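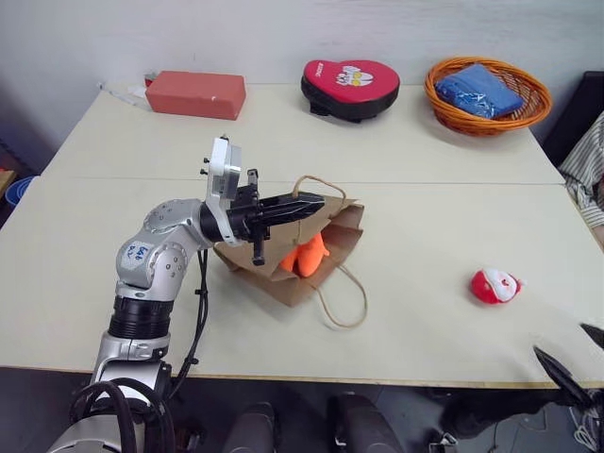
Preparing a Motorcycle for Winter Storage

Members' Technical Guide - Pollorbridge Motorcycle Association

This guide sets out the procedure recommended to members who intend to leave a motorcycle unused for more than four weeks. It applies to road motorcycles with petrol engines, whether carburetted or fuel injected. Owners of electric motorcycles should follow the manufacturer's handbook, particularly with regard to the state of charge of the main battery.

Before you begin

Allow one afternoon. You will need fresh fuel, fuel stabiliser, engine oil and a new filter, a tire pressure gauge, chain cleaner and lubricant, a battery maintainer, and a breathable cover. A paddock stand is desirable but not required. Work outdoors or with the garage door open, as the engine will be run on two occasions.

Record the odometer reading in your service book. Members who use the Association's Chala logbook should enter it on the storage page, together with the date on which the motorcycle was last ridden.

Step 1 - Wash and dry

Wash the motorcycle with a mild detergent and rinse at low pressure. Do not direct a pressure washer at wheel bearings, the steering head or electrical connectors. Road salt collects behind the front sprocket cover and beneath the rear mudguard, and these areas should be rinsed twice. Dry the motorcycle thoroughly with clean cloths, then apply wax to painted surfaces and a light corrosion inhibitor to bare metal. Keep both products away from the brake discs, pads and tires.

Step 2 - Treat the fuel

Add stabiliser to the tank in the quantity stated on the container, then fill with fresh fuel to the level given in the handbook. A steel tank left half empty is likely to rust above the fuel line. Run the engine for ten minutes so that treated fuel reaches the injectors or carburettors.

On carburetted models, turn off the fuel tap and drain each float bowl through its drain screw into a suitable container. Dispose of the drained fuel at an approved depot.

Step 3 - Change the oil

Used oil contains acids and moisture and should not remain in the engine over the winter. Change the oil and filter while the engine is warm. Refit the drain plug with a new washer and tighten it to the torque stated in the handbook. Run the engine for 2 minutes, switch off, wait, and check the level.

Motorcycles that have covered fewer than 2000 kilometres on their present oil should still have it changed before storage.

Step 4 - Clean and lubricate the chain

Clean the chain with a paraffin-based product and a soft brush, wipe it dry and apply lubricant along the inner run while turning the rear wheel by hand. The engine must be off and the gearbox in neutral. Under no circumstances should the engine be used to turn the wheel during this step. Check the tension at several points and adjust if necessary.

Step 5 - Battery

Disconnect the negative lead first and the positive lead second. Store the battery in a dry place where it will not freeze. Connect a maintainer suited to the battery type - a charger intended for lead-acid batteries may damage a lithium unit. If the battery must remain on the motorcycle, use a fused lead and route it clear of the steering.

Step 6 - Tires and parking

Inflate both tires to the maximum pressure permitted by the handbook. If no stand is available, place a piece of carpet under each tire and move the motorcycle a short distance every two weeks. Block the exhaust outlet with a clean rag and tie a bright tag to the handlebar as a reminder to remove it.

Fit the cover only when the engine and exhaust have cooled completely. Plastic sheeting is not recommended, as it holds moisture against the metal.

Returning to the road

Most members bring their motorcycles out of storage in May. Remove the exhaust rag, refit the battery with the positive lead first, reset the tire pressures and test both brakes before leaving the driveway. Confirm that registration and insurance are current. The first ride should be short and on familiar roads.

Storage space

A limited number of indoor places are available at the Association's Porgate depot for an annual fee of $140. Applications should be made on Form 317, available from the Sollau Road office.

Guide revised 10/3/18. Technical enquiries should be directed in writing to Eldana Feyisa, Technical Officer.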